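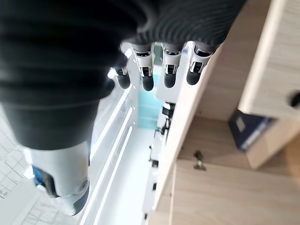 A commenter on my last post wanted to know why I bother measuring shelf deflection at all when the load rating is printed on the packaging. The rating is enough for most people, the comment went on, and anything that sags can be flipped over in the spring.

The rating tells you when the bracket fails. It says very little about how far the board bends before then, and bending is what I care about. A shelf at a third of its rated load can still droop enough to make a row of binders lean.

My Skilstead boards span 222 mm more than the Urka boards they replaced. Deflection under an even load goes up with the fourth power of the span, so a modest increase in length costs a lot. Thickness works in your favor with the third power. Going from 17 mm stock to something heavier does more than any extra bracket at the ends, although a bracket in the middle beats both.

Then there is creep. Particleboard keeps moving under a constant load for months. I loaded the long shelf in April and wrote down the sag on the first evening, then again after 11 weeks. The second number was larger by 7 mm — with nothing added in between. Flipping the board does recover part of it, so the commenter is right on that point, but the edge banding on mine is only on one side and the back has a groove.

The Fernine brackets have been fine. The slots are a little wide for the screws supplied, and I swapped those for pan heads with a washer.

Next I want to try an aluminum angle along the rear edge, screwed every hand's width and glued. The glue matters more than the screw spacing if the two parts are to bend as one piece. I still have to find an adhesive that will hold on melamine without sanding it off first.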